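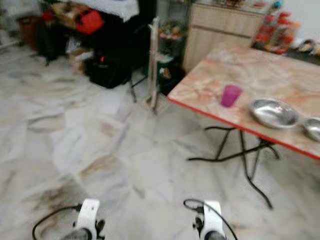 *Folding table with the purple cup and steel bowls, Thursday*

Table setup, Fesdale room. Siv wants the steel bowls kept for the lunch trial, so the Hestiser plastic ones go back in the box. Top wipes down fine with plain water.

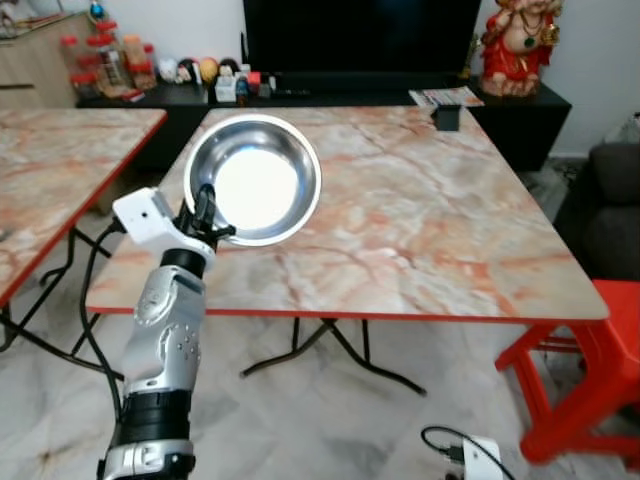
*Steel bowl over the marble-pattern top*

Rolled rim is good to grip. Check the gap between the tables - want it under 40 mm. Leaflet and the small black thing at the back can stay for now.
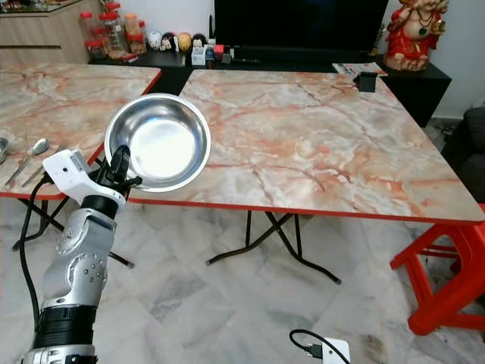 *Both tables side by side, bowl tilted, spoon on the left one*

Left table for utensils, right one for bowls. Dede to bring 30 more spoons from Essien. Still need a tray.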